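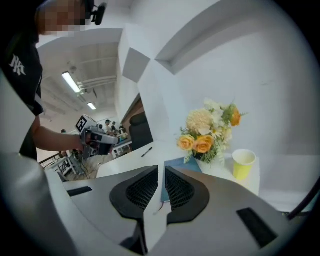 Flowers, a notebook and a pen, with a gripper for each hand.

Tips for Recording Table-Tidying Examples at Home
by Joyce Simiyu

I have been collecting these little demonstrations for the Odera project for quite a while now, and my first tip is the one my dear friend Mwanahawa gave me: slow down! Squeeze the trigger gently, let the finger pads close all the way, and only then lift. A learning system copies your hurry right along with everything else.

Keep the table plain and the objects friendly. Artificial flowers are lovely for this (they don't wilt, and they forgive a clumsy pinch).
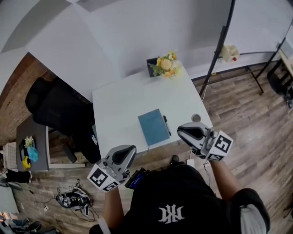 Move the notebook a hand's width between takes, and turn the pen a different way too, or you'll end up with 900 copies of the same example. I like to do 15 takes and then stop for tea. Keep the marker patterns clean with a dry cloth, and try not to cover them with your wrist.

If you fumble something, finish the take anyway and write "dropped" next to it in your log. Erasto sorts those into their own folder, and he's always glad to have them.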